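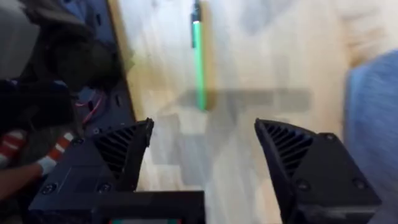

木目のテーブルに、緑色の細長い一本。

Altholmの文具交換会、今年も行ってきました! ペンだけを持ち寄る小さな集まりで、私は去年に続いて二回目の参加です。去年は「ちょっとのぞくだけ」のつもりが閉場まで居座ってしまったので、今年は最初から覚悟を決めて、お昼ごはんも早めに済ませて出かけました。

会場はいつもの貸しホール、Salinasの二階です。階段を上がるとすぐ受付があって、名札の代わりに紙のリストバンドを巻いてもらいます。ひとり三本まで交換に出せるルールは去年と同じ。参加費は500円で、試し書き用の紙の束がついてきます。この紙がけっこう良いんですよね。去年もらったぶんは買い物メモに使って、春になる前になくなりました。

今年集まったペンは全部で2,681本だそうです。入口のホワイトボードに大きく書いてありました。去年より増えているのは見ただけでわかりました。去年は壁ぎわのテーブルだけだったのに、今年は部屋の真ん中にまで島ができていて、通路がせまいせまい。リュックの人は前に抱えてくださいという貼り紙も、今年から増えていました。

テーブルは色ごとに分かれています。赤、青、黒、緑、茶、それから「その他」で、あわせて6つ。私は迷わず緑に直行しました。というのも、家計簿の「食費」の欄をずっと緑で書いていて、お気に入りだった一本が秋の終わりにとうとうかすれてしまったんです。替え芯はもう売っていないし、似た色を三本ほど試したけれど、どれも紙の上では青っぽくて落ち着かない。そんなわけで、今年の目的ははっきりしていました。

で、緑のテーブルなんですが、ひとくちに緑と言ってもいろいろあります。抹茶みたいな渋いの、若葉っぽいの、黒板の色、メロンソーダの色。キャップだけ緑で中身は黒インク、という紛らわしいのも混ざっていて、これは私も一度引っかかりました。試し書きをしていた隣の人も「あれっ」と声を出していたので、たぶん同じのに当たったんだと思います。

私が連れて帰ったのは、書くとほんの少し黄みがかって見える、明るい緑の水性ペンです。メーカー名の印刷は消えかけていて読めませんでした。試し書きの紙に「たまねぎ」「牛乳」「ねぎ」と書いてみたら、これがもう、まさに家計簿の食費の色! 引き換えに置いてきたのは紫のゲルインクで、いただきものだけれど私には太すぎたもの。私が別のテーブルを見て戻ってきたときにはもうなくなっていたので、どなたかが選んでくれたようです。

ちなみに交換のしかたはとても簡単で、自分のペンを同じ色のテーブルに置いて、受付でもらった丸いシールを一枚はがし、欲しいペンに貼って出口で見せるだけです。色をまたいで交換してもかまいません。私のように紫を「その他」に置いて緑をもらって帰る、というのも大丈夫。ただし、万年筆だけは別の受付になっていて、同じ万年筆どうしでの交換が決まりです。去年ここでちょっと混乱があったので、今年は案内の紙が大きくなっていました。

試し書きコーナーも少し変わりました。去年は立ったまま書くしかなかったのが、今年は椅子が置いてあります。これは本当にありがたかったです。座って書くと、立って書いたときとはペンの印象がまるで違うんですよね。細いペンほど差が出る気がします。立って書いたときは「すべりすぎるかな」と思った例の緑も、座って書いたらちょうどよくて、それで決めました。

奥では、ペン立て作りの店Muvuneroさんが小さな机を出していました。売り物のほかに、余った木の端材を袋に詰めて置いてあって、好きに持っていっていいとのこと。穴をあければ一本挿しになるそうです。私は道具がないので遠慮しましたが、小学生くらいの子がひと袋かかえてうれしそうに帰っていきました。あれはきっと立派なのができるはず。

それから、Sosarの出張インク補充も今年初めて来ていました。手持ちの詰め替えできるペンにその場でインクを入れてくれるというもので、開始からずっと列ができていました。私も茶色のマーカーを一本持っていけばよかったとちょっと後悔しています。並んでいた人に聞いたら、色を混ぜてもらうこともできるんだとか。緑に茶をひとたらし、なんて頼んでいる人もいて、どんな色になるのか最後まで見ていたかったのですが、時間切れでした。

惜しかったことも書いておきます。まず、キャップのゆるいペンがときどきあること。私が手に取った中にも、持ち上げたとたんにキャップが落ちたのが二本ありました。出す前に一度、キャップを下にして軽く振ってみてもらえるといいなと思います。それと「その他」のテーブルがかなりごちゃごちゃで、銀やら白やら蛍光やら、掘り出し物がありそうなのに探すのに骨が折れました。次はせめて蛍光だけでも分けてほしいです。アンケートにもそう書いてきました。

引き取り手のなかったペンは、書けるものだけ選んで、近くの集会室の備品になるそうです。去年のぶんが今も使われているとのことで、そういえば集会室の名簿の横にやけに個性的なペンが並んでいるなと思っていたんです。金色のラメのボールペンで出席の丸をつけたのは、たぶんあれでした。

帰ってからさっそく、家計簿の食費欄を新しい緑で書いてみました。前のページと見比べるとほんの少しだけ明るいのですが、年の変わり目ということでよしとします。ついでに冷蔵庫の在庫メモも緑で書き直して、勢いで年賀状の宛名の下書きまで緑で始めてしまい、途中でわれに返って黒に持ち替えました。

次回は3月に、同じSalinasの二階で開かれる予定です。今度は鉛筆と消しゴムの回で、ペンは対象外とのこと。時間や持ち込みの本数は決まりしだい入口の掲示板に貼り出されるそうなので、近くを通る方はのぞいてみてください。私は短くなった色鉛筆を缶いっぱいにためこんでいるので、それを持っていっていいのかどうか、まずは聞いてみるつもりです。

2025年12月24日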